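Travside Play Center – Activity Room Safety Check
Room 2, tabletop play area
Date of check: Tuesday, December 14, 2021
Checked by: Jade Caron
Last full check: August

1. Sorting board and small blocks
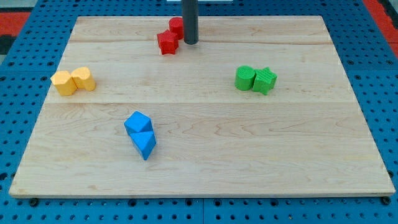 The board was checked for splits, raised edges and glue failure. Run a flat hand over the top in both directions, then along all four edges and underneath. The Bendel board passed. It is pale maple in glued planks, and the joints are where trouble would start, so a fingernail goes along each one. Both the seam near the top and the one about a third of the way down were flush, with no gap wide enough to catch a nail. The swirly grain in the lower half has been written up as cracking on two past sheets. It is figuring in the wood and does not need reporting. The small blocks are in same-colored pairs, red, yellow, green and blue, and each block was picked up and looked at on every side.

Board surface smooth, no splinters – OK
Glue joints flush – OK
End grain along front edge – OK, slightly dry to the touch, oil at next service
Board sits flat and does not rock – OK
Blocks free of cracks and bite marks – OK
Points on star blocks rounded – OK
Color does not rub off on a damp white cloth – OK
Blocks wiped down and air dried before going back – DONE

Comment: The small blocks stay with the over-threes. Try every block in the small parts cylinder, including the ones that look too big. Any block that goes all the way in comes out of the room the same day, even if it leaves a color short. None did this time. The cylinder is kept in the office drawer with the tape measure. Please put it back there, as I spent part of the morning looking for it.

2. Storage bins and lids

Bins free of cracks and sharp rims – ACTION
Lids lift off with one hand – OK
Labels readable – OK
Nothing stacked above child shoulder height – OK
Loaded bins under the staff lifting limit – OK

Comment: One Wollport bin has a split at the handle, on the side that faces the wall. It was found only when the bin was pulled out. I have emptied it and taken it out of use. Do not tape it. The replacement is stock number 729 in the supply book. When you check the rest, pull each one all the way off the shelf and turn it around.

3. Tables and seating

Table legs tight – ACTION
Tabletop edges intact – OK
Underside clear of staples, gum and loose screws – OK
Chair feet have all caps – ACTION
Chairs stack and unstack without catching – OK

Comment: The Brunner table nearest the sink had one loose leg. Tightened during the check and tested again after an hour. It held, but look at it again on Friday. If it has moved, the insert is worn and the table needs to go out for repair. Two chairs are missing foot caps. They can be used on the rug until the new caps arrive, and not on the hard floor, where they slide.

4. Shelving and wall fixings

Shelves fixed to wall at top and bottom – OK
No movement when pulled forward by hand – OK
Heavy items on lowest shelf – OK after moving
Clear space in front of shelf, 300 mm minimum – OK

Comment: The box of large floor blocks had gone back on the top shelf again. Moved down. The shelf plan is taped inside the cupboard door and has not changed since August.

5. Floor and walkways

Floor dry and free of loose pieces – OK
Rug edges flat – ACTION
Route to exit clear – OK
Exit door opens fully from inside – OK

Comment: The rug is lifting at the corner by the book rack. New gripper tape ordered, cost code 615. Until then the rack stands on the corner, which holds it down well enough. Loose pieces are most often found under the radiator cover, so use the flashlight – the overhead light does not reach there.

6. Cleaning supplies

Cupboard locked – OK
Spray bottles labeled – OK
Wipes in date – OK
Separate cloths for toys and surfaces – OK

Comment: Mild soap and water only on the wooden boards, with a well wrung cloth. Do not soak them and do not dry them on the heater. The last board we lost was dried that way and opened along a joint.

Actions still open

Replace Wollport bin – before the room reopens after the holidays
Recheck Brunner table leg – Friday
Fit chair foot caps – on delivery
Tape rug corner – on delivery
Oil board edges – next service

Room may stay in use with the bin removed.

Signed: J. Caron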